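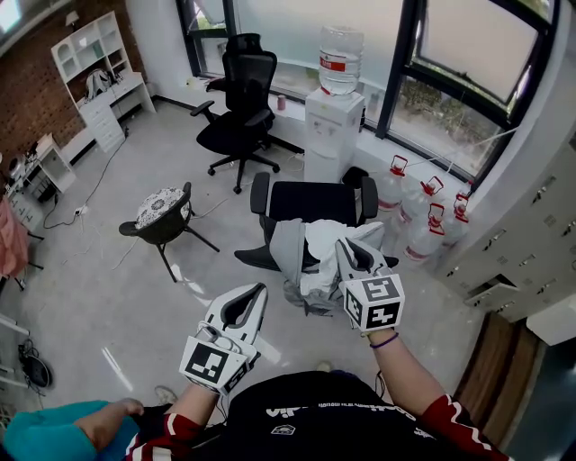 Clothes on the office chair, the usual place.

About us

Trestitz is a small home tidying and laundry help firm. We sort, fold, hang and put away. We do wardrobes, spare rooms, home offices that have turned into wardrobes, and the chair. Everybody has the chair.

Been going 11 years. Started with one van and a box of hangers, now there are 14 of us on the books and a proper unit with a kettle. Still the one phone number.

What we do

Mostly clothes. Clothes on chairs, on beds, over doors, on the exercise bike. You let us in, show us where things live (or where you'd like them to live) and we get on with it. Tops folded or hung, whichever you prefer. Trousers over the bar. Socks paired if there's a pair to be had. Odd ones go in a bag with your name on, and we'll check it again next visit.

Anything that looks as if it wants washing goes in a separate pile and we ask. We don't guess. We did guess once, early on, with a cream cardigan, and bought the lady a new one.

Home offices are a big part of the work now. Two desk chairs, a low chair for visitors, a floral cushion from somebody's mum, and a week of T-shirts over the lot. We clear the seats first, then the floor, then the desk. Seats first because you get somewhere to sit down and say yes or no to things while we carry on.

Chairs get a wipe down as well if you want it. Armrests, seat, the wheels too - you would not believe the hair and thread that comes out of castors. Mesh backs we brush. Fabric cushions, covers off if there's a zip, otherwise a going over with the hand brush. No extra charge for this, just say when you book as it adds a bit to the visit.

How a visit goes

Someone rings you the afternoon before. We turn up between 9 and 10 in the morning, shoes off or covers on, up to you. Quick walk round, agree what's being done. Then three piles on the bed or the biggest clear bit of floor - keep out, put away, not sure. You only need to look at the not sure pile. Most people get through it with a cup of tea.

A single room is usually done by lunch. Whole wardrobe plus drawers, allow the day. If we finish early we'll do the airing cupboard or you can have the time back on your next one.

We bring hangers, bags, labels, brushes and a steamer. We take hangers home again unless you want to buy them. Wooden ones or the slim velvet sort, price list is on the bookings page.

Things we don't do

Ironing, sorry. Steaming yes, ironing no. Nor do we do lofts, anything with a ladder over three steps, or moving furniture up and down stairs. We can shift a chair on wheels across a room, obviously.

We don't throw anything away without you saying so. Not a sock. Clothes you're done with can go to the Barros Exchange in bags, we drop off there every fortnight, or we leave the bags by your door and you take them where you like.

The Vandis plan

Our regular service. One visit a month, same person each time where we can manage it, and a top up in December when the house fills up with guests and coats. It's called Vandis after the road our first unit was on. People ask. You can skip a month without paying for it as long as we hear by noon the day before.

Most of our regulars are on this. Last year we did 623 visits all told, and the majority were Vandis ones, the rest being one-offs and house moves.

Folding mornings

We also run a folding morning at Vevus Hall each month. Long tables, bring a bag of your own clean washing, take it home flat. Fitted sheets get done at the end as they take two people and cause arguements. Room for 19, and it does fill up so book. Older children welcome with an adult. Tea included, biscuits if someone remembered.

Who comes to your house

All our staff are employed by us, no agency. Checked, insured, trained in our own unit, where there's a mock bedroom with a very full wardrobe to practise on. New starters go out with someone experienced for their first month. If you'd like the same pair of hands back, tell the office and we'll try our best to sort it.

Where we go

Anywhere within a half hour drive of the unit. Bit further for a full day booking, ring and ask. Parking - please let us know if it's permits only, we have had tickets.

Getting in touch

Phone is best in the mornings. Email gets answered the same day or the next. If you're not sure how big a job it is send us a photo of the room, don't tidy up first, it makes it harder to qoute.

Gift vouchers available from the office. No expiry date on them.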